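Help > Fabric furniture > Care and everyday use

Reading time: 3 minutes

Fabric sofas and benches: your questions

These are the questions we get most often at the Rolville shop about living with a fabric seat, in particular the Kekia sofa and the Tuhiwai bench. If yours isn't covered, ring the shop or bring the order number in with you.

Can I take the covers off and wash them?

On the Kekia, the seat and back cushion covers come off. The cover on the frame is fixed. Wash the loose covers at 30 degrees, inside out, with the zips done up, and put them back on while they are very slightly damp. The Tuhiwai has no removable parts and needs to be cleaned where it stands.

Can they go in the tumble dryer?

No. The fabric shrinks and the zips will pucker. Dry the covers flat or over two lines.

How often should I vacuum?

Once a week if you have pets, otherwise every fortnight. Use the soft brush head and go with the weave. Crumbs collect along the back where the seat curves, so do that part with the narrow nozzle.

What do I do about a spill?

Blot it straight away with a plain white cloth, working from the outside in. Don't rub. If a mark is left, mix a teaspoon of mild washing-up liquid in 200 ml of lukewarm water and dab it on. Try it first on a hidden patch, then dab again with clean water. Leave it to dry by itself – a hairdryer tends to fix the edge of the mark.

Will the light grey show everything?

It shows less than people expect. The yarn is a mix of shades, so dust and lint don't stand out much. Ink, curry and newspaper print do. If you eat on the sofa most evenings, look at the darker greys before you order.

Can I sort the washing on it?

Dry washing is fine. Plenty of customers use the bench as a folding table, and the flat seat is a good size for it. Keep wet or damp things off, even for a few minutes. Moisture goes through to the padding and takes far longer to leave than it did to get in.

Do clothes leave colour on the fabric?

They can. Red, dark blue and black are the usual ones, above all when they are new and haven't been through many washes. The risk is highest when the item is damp or somebody sits on it. A dry red garment left in a heap for an hour is unlikely to do any harm, but overnight is a bad idea, and so is a pile with people leaning on it.

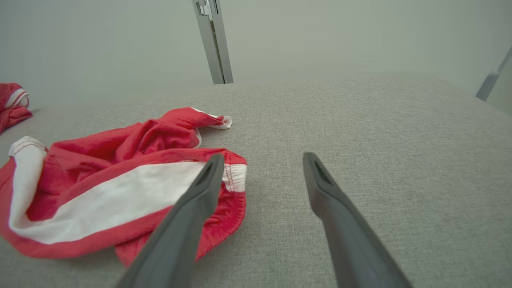 Things with red and white together deserve a bit more care in the wash as well. Do them cold and take them out as soon as the machine stops, or the white may go pink. Once they are properly dry they can be folded on the seat with everything else.

Colour has already come off on my seat. What now?

Don't use bleach or a stain pen. Dab with the washing-up mixture described under spills, let it dry fully and repeat once. If it is still there, send us a photo taken in daylight. We can order single Kekia cushion covers in most shades, and they take 35 days to arrive.

What about bobbling?

Some bobbling in the first few months is normal. Take it off with a fabric shaver on a low setting. Keep Velcro, rivets and open zips away from the seat when you are folding – they pull the threads.

Should it stand against the wall?

Leave a gap of 3 cm so that air can move behind it and the fabric doesn't rub on the paint.

Is there a protective spray?

We sell the Jikameck spray in the shop, item 328. It helps with drinks and does very little against dye from clothes.

Related questions
Measuring your doorway before delivery
Returning fabric samples
Kekia: fitting the cushion covers
Tuhiwai: tightening the legs
Getting pet hair out of woven fabric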